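Visbridge Community Help
Storage and Workshop > Bins and Containers

Scuffed gray bin with tall sides: clean it, line it or replace it?

Posted by lundel_bench

I use an open rectangular gray bin on a light wooden tabletop for small mixed items. A few of them have shiny wrappers, the rest is whatever needs sorting that week. The bin has been in steady use for two years and the floor is now covered in smudges, scratches and pale scuffs. The worst mark on the walls is a scraped greenish-gray patch low down on the sloping panel at the back.

What I have tried so far: dish soap and warm water, then a melamine sponge. The soap took off some of the smudges. The sponge made a dull spot the size of a coin, so I stopped.

I want to know three things. Can the scuffs be removed without making the floor rougher? Is a liner worth the trouble? And does the worn floor matter at all if the contents are light and dry? The bin was sold under the Lundov name and I do not have the paperwork, so I can't tell you the exact plastic. Inside length is 60 cm. I would like to keep it because the replacement I priced has lower walls.

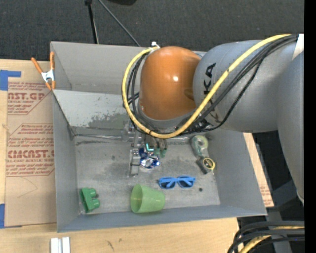 Replies

gridline_tote

Separate the marks into two groups before you do anything else. Smudges and pale scuffs are often material left on the surface by whatever rubbed against it. Scratches are material missing from the bin. Cleaning deals with the first group only.

For the transferred marks, use isopropyl alcohol on a white cotton cloth. Test it on the outside of the near wall first, low down, and leave it for 10 minutes. If the plastic stays the same color and does not feel tacky, go ahead on the floor. Work in one direction and turn the cloth often – a dirty cloth puts the residue back into the scratches. Rinse with plain water and let the bin dry upside down with one end propped up.

Do not use acetone on an unknown plastic. Do not use scouring powder.

For the scratches, run a fingernail across them. If the nail does not catch, leave them alone. If it catches, there may be a raised burr along one side of the scratch. Knock the burr down with 340 grit paper wrapped around a flat block, using very light strokes along the scratch. Going finer, to 800, gives a smoother feel but the area will still look different from the rest. You will not get the original surface back, and a larger sanded area picks up dirt faster than a few scratches do.

The greenish-gray patch sounds like transfer to me, given the color. Try the alcohol there too. If nothing comes off on the cloth after two passes, it is in the plastic and you can stop.

On your last point: for dry, light items a worn floor is cosmetic. It starts to matter if you store soft film packs, which can snag on a burr, or anything that leaks.

mat_and_tray

Just line it. I have an Akbulut ribbed mat in mine and have not looked at the floor since April. Cut it with a utility knife, drop it in, done.

flatpack_norm

The mat works, with two cautions.

Measure the floor and not the top opening. On a bin where the walls slant outward, the top is bigger than the floor and a mat cut to the top will curl up at the edges. Make a paper template, press it into the corners with a thumb and trim until it lies flat. Cut the mat slightly under the template on all sides.

Second, a ribbed surface is a poor choice for small flat items. They settle between the ribs and are awkward to pick up. A smooth sheet is better – solid polypropylene in a thin gauge is cheap and can be wiped in place. Lift it out when you clean, as grit collects underneath and will go on scratching the floor if you leave it there.

I would not glue the liner. Two strips of removable tape at opposite corners are enough to keep it from sliding.

lundel_bench

Thanks. The alcohol test on the outside wall was fine, so I did the floor. Most of the smudges are gone and the pale scuffs are fainter. The patch on the sloping panel gave up a little color on the first pass and nothing after that. Two of the scratches caught a fingernail, and I will sand those before I cut a smooth liner. Does anyone know whether the thin polypropylene sheet can be scored and snapped, or does it need to be cut all the way through?

flatpack_norm

Cut it all the way through. It tends to bend at the score and stay attached. Several light passes against a steel rule, with a fresh blade.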